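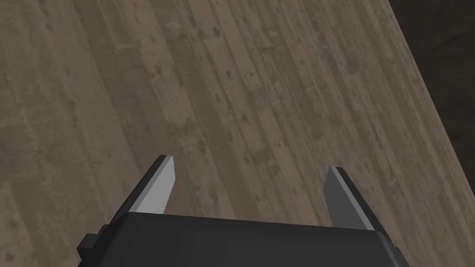 The open gripper over the plank table in the simulated version of the Buvora cell.

Fedir Ivanyshyn likes to start his mornings with coffee and the simulator, usually in that order, well before anyone has switched on the lights over the real cell. He looks after a single gripping station at Flodberg, and he has looked after it long enough to talk about it the way other people talk about an old car they'd never sell.

"I open the fingers all the way and I just look," he told me, pulling a second chair up to the desk. "No parts, only the table. If the fingers don't sit right over bare boards, then I'm not going to learn anything by putting a box under them."

The planks, he explained, were his own choice. The model came with a plain gray floor, and he swapped in an old, worn-looking wood with plenty of spots and lines in it. "On plain gray you lose your sense of where you are," he said. "With the grain, I move the wrist a little and I see it move." He also likes how it looks, and he admitted that with a big smile.

The real fingers get checked every 20 shifts. Fedir wipes them down, goes over the screws at the base, and runs a slow open and close while he listens. He used to wait for 580 cycles on the counter, a number he inherited from Stasiv, who set the cell up, but the dust from the cartons had other ideas (and it's worse in January, when the doors stay shut). After one long evening with a sticky left finger, at cycle 542, he changed the routine for good.

"I wrote it on the cabinet door in marker," he said. "Wipe, screws, listen. Then I go back and make the model match, or else the two of them drift apart and you're fixing a machine that only exists on the screen."

I asked whether he'd ever hand the job over. He thought about it for a good while, turning his cup around on the desk. There is a new hire coming over from Fosar in the spring, he said, and she can have the afternoons.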